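Capítulo 4
El aparejo: cómo se traban las piezas de un muro

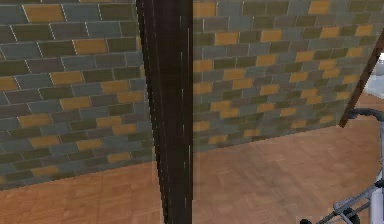 Cuando empecé a dar clases en la escuela de oficios de Vedcombe, mi compañero Ville Kallio me regaló un consejo que sigo agradeciéndole: antes de hablar de morteros, de cargas o de cimientos, hay que enseñar a mirar las juntas. Y es que el aparejo, es decir, el modo en que se colocan las piezas de una hilada respecto a las de la anterior, se lee precisamente ahí, en esas líneas finas que casi todos pasamos por alto. En el revestimiento que abre el capítulo, las piezas rectangulares van desplazadas de una hilada a otra, a la manera del aparejo a soga, y la junta clara ayuda mucho a seguir el dibujo, incluso entre tantos grises y con alguna pieza ocre que se lleva la mirada.

Ahora bien, en un revestimiento el desplazamiento es sobre todo cuestión de gusto, mientras que en un muro de carga reparte el peso y evita que una grieta suba derecha de abajo arriba. Conviene no olvidarlo -- yo mismo lo olvidé de estudiante, y Roy Bickerstaff, mi maestro, me hizo deshacer un murete entero en el patio (¡con lo orgulloso que estaba yo!).

A lo largo del capítulo veremos primero el aparejo a soga y el aparejo a tizón, con calma y con bastantes dibujos, y después los que combinan ambos. Para los ejercicios usaremos el almacén de Kirkegaard, cuyo muro norte tiene 195 hiladas y una esquina resuelta con mucha gracia, y también la tapia de Flavton, algo más modesta pero muy instructiva. Tened a mano papel cuadriculado, lápiz y una buena goma: la vais a necesitar.

4.1 Soga, tizón y canto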